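COMMUNIQUÉ DE PRESSE

Les éditions Kobori annoncent la parution du troisième volume du cycle de Skultano

27 janvier 2017 - Les éditions Kobori ont le plaisir d'annoncer la publication de « La Garde de Pronby », troisième et dernier volume du cycle de fantasy médiévale de Liis Avotiņš. L'ouvrage est disponible dès à présent en librairie et en version numérique.

Commencé avec « Le Sel de Skultano » et poursuivi avec « Les Hivers courts », le cycle relate la chute d'une principauté marchande dont les chevaliers, liés par un serment ancien, refusent de servir le nouveau régent. Le dernier volume s'ouvre au lendemain de la reddition de la capitale. Maëlenn, ancienne maîtresse d'armes, se retranche dans la forteresse de Pronby avec 40 hommes et femmes, pour la plupart des bateliers et des tanneurs qui n'ont jamais tenu une épée. Le siège occupe la première moitié du récit. La seconde suit les survivants sur la route des cols, jusqu'à un procès dont l'issue était annoncée de manière voilée dès le premier tome.

L'auteure a accordé une attention particulière aux scènes de combat. Elle s'est appuyée sur la lecture de traités d'escrime de la fin du Moyen Âge et sur une pratique régulière de l'épée longue au sein de l'association Troltska, consacrée aux arts martiaux historiques.

« Je voulais que le lecteur sente le poids de l'armure et la fatigue qui vient très vite, déclare Liis Avotiņš. Dans les deux premiers livres, Maëlenn enseignait. Dans celui-ci, elle voit ce que ses élèves ont retenu de ses leçons, et elle doit vivre avec ce qu'ils ont oublié. »
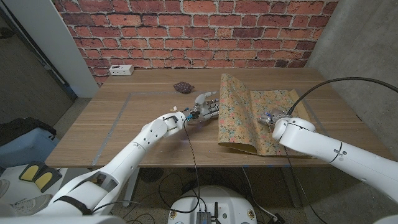

Le manuscrit définitif a été remis à l'éditeur en décembre. Il comprend, outre le roman, un glossaire de 133 entrées établi par l'auteure, qui réunit les termes d'armement, les titres de la cour et les toponymes de la principauté. Une chronologie des règnes complète l'ensemble. Les lecteurs des volumes précédents y trouveront plusieurs précisions sur la guerre des Deux Rives, évoquée jusqu'alors par les seuls chants des bateliers.

À l'occasion de cette parution, les deux premiers tomes font l'objet d'une nouvelle édition au format poche. Le texte en a été revu par l'auteure, qui a notamment harmonisé la graphie des noms propres et rétabli un chapitre du « Sel de Skultano » écarté lors de la première publication - celui du banquet des tanneurs, connu jusqu'ici des seuls abonnés de la lettre d'information.

Trois rencontres publiques avec Liis Avotiņš sont prévues au cours du printemps. Chacune comprendra une lecture d'extraits, un échange avec la salle et une séance de dédicaces. Les dates et les lieux seront communiqués sur le site de l'éditeur.

Les journalistes, libraires et bibliothécaires peuvent demander un exemplaire de presse, ou solliciter un entretien avec l'auteure, auprès du service de presse des éditions Kobori.

À propos des éditions Kobori

Maison indépendante, Kobori publie des romans de fantasy et de science-fiction, en création originale et en traduction.

Contact : service de presse, éditions Kobori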